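Color and Order in Shared Student Rooms
Project report, second year, Course in Everyday Design
Submitted by Hamisi Rweyemamu
Oct 29, 2025

1. Why I have chosen this topic

When I moved into the Erraji residence in January, I shared a kitchen and a study room with many people, and I noticed that the things in the kitchen were always in the wrong place, while in the study room they mostly were in the right place. The people were the same. The cupboards in the kitchen are all white and have no labels. In the study room the shelves are painted in different colors by students who lived there before us. I wanted to know if the color has something to do with it, or if people only behave better in a study room.

In the course we read two texts about color in hospitals and in schools, but I did not find much about the places where students live. For this reason I decided to make a small study by myself.

2. Method

I made a questionnaire with twelve questions and gave out 200 copies in two residences, Erraji and Deltano. I received 172 back. The copies which did not come back were mostly from Deltano, where the mailboxes are outside the building and I think many students do not open them often.

The questions were about three things: where people put shared objects after use, if they remember the place of an object by its color, by its position or by its label, and which colors they like to have around them when they study. The last question was open and people could write what they want.

I also talked with 31 students for a longer time, between ten and twenty minutes. I did not record them, I only wrote notes, and I showed the notes to each person at the end so that he or she could correct them. Four persons made corrections.

3. Results of the questionnaire

Most of the students answered that they remember the position first ("second shelf, on the left") and the color only after it. This was a surprise for me, as I expected the opposite. But in the study room of Erraji, where the shelves have colors, color came first. It seems that people use color when it is given to them, and when it is not given they do not miss it.

Labels were the least popular. Some students wrote that labels are often in a language which is not theirs, or in bad handwriting. One person wrote that the label on the tea shelf says "rice" since three years and everybody knows it.

About the favorite colors, there was a clear difference between large surfaces and small objects. For walls and tables the students prefer light and quiet colors. For boxes, cups and other objects they prefer strong colors, most of all yellow, orange and red. Blue was liked in both cases.

4. Results of the interviews

In the interviews many students spoke about pattern, which I had forgotten in the questionnaire. This is a weakness of my work. A curtain or a tablecloth with many lines can be made only of soft colors and it is still busy for the eye. Two students from Deltano told me that they took down a striped curtain before the exams, and another one said that she cannot work in front of an empty wall and she put a checked blanket on it.

The students did not agree about how many colors are too many. Some said that three colors in one room is enough. Others had never thought about it, and they were a little bit surprised by my question.

I must also say that the answers depend on the light. The kitchen in Erraji has one window to the north and a yellow lamp, and the study room has big windows. I did not measure the light, and a better study would do it.

5. Pattern on a large surface, plain color on an object

The difference between the two groups of answers is easier to understand when one compares a pattern and a plain color. The first picture has a plaid in pastel colors on white, and the second one has a storage bin in one strong yellow-orange.

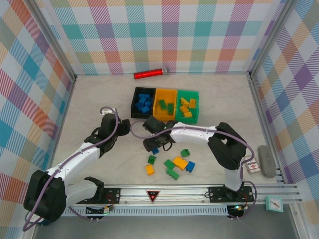 Teal, pink and lavender are quiet colors one by one, but the stripes cross each other.

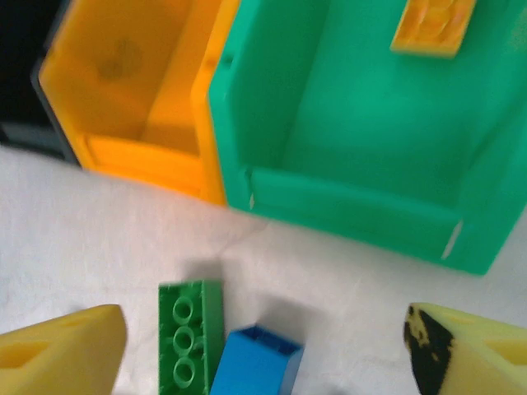 Tamunoemi Adeyemi, after reading the draft, objected that I compare students who chose their colors with students who only found them there, and asked if the people in Erraji put things back because the shelves are colored or because somebody from their own house had painted them. She would start by painting the kitchen in Deltano and asking the same twelve questions again after one semester.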